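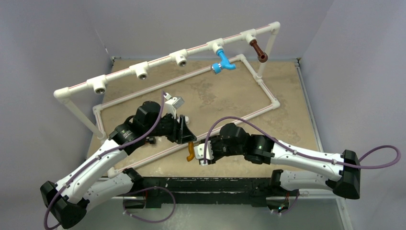 Section 4: Putting Up Your Flamow Garden Cover Frame

Now for the fun part! By the end of this section you'll have a frame standing over your raised bed, ready for netting, shade cloth or frost fleece. If you've never built anything from PVC pipe before, you're in for a treat. It goes together quickly, and you can pull it apart and change your mind as often as you like (until you glue it, so please read the caution below before you do).

Before you start

Lay all the pipes and fittings out on the grass. The long rails are 252 cm and the legs are 106 cm. Slip-on elbows go at the corners. If you bought the Idham extension kit as well, keep its parts in a separate pile for now. Its legs are shorter and very easy to mix up with the standard ones.

Assembly

1. Wipe the pipe ends and the insides of the elbows with a dry cloth. Grit in a joint will stop the pipe from seating all the way.

2. Push an elbow onto each end of the first long rail. Twist as you push. You'll feel it stop when the pipe reaches the shoulder inside.

3. Set the rail on flat ground and turn both elbows until they point the same way.

4. Fit a leg into each elbow. You now have one complete hoop!

5. Repeat for the second hoop.

6. Stand the hoops at either side of the bed and press each leg into the soil to a depth of 34 cm. Go a little at a time, switching from leg to leg, so the rail stays level.

7. Step back and sight along the top. If one corner sits high, press that leg down a bit more. Don't hammer on the elbows.

8. Drape your cover over both hoops and fasten it with the snap clips, starting in the middle of each rail and working outward.

Note: On stony ground, make a pilot hole for each leg with a piece of rebar. It saves so much effort.

Note: For beds against a wall, both hoops can lean back slightly. Rain runs off the front and the plants love the extra light.

CAUTION: Do not glue the joints until you've lived with the frame for a few weeks. PVC cement sets fast and there's no going back. Use it outdoors and follow the directions on the can.

CAUTION: Take solid covers off before high winds. Netting can stay on.

Adding a center rail

Fleece and netting are light enough for two hoops. For Runau heavy shade cloth, or any cover longer than 300 cm, add a third hoop in the middle of the bed. Follow steps 1 to 4 again, then set it level with the other two.

Frame up? Go on to Section 5 for covers and clips.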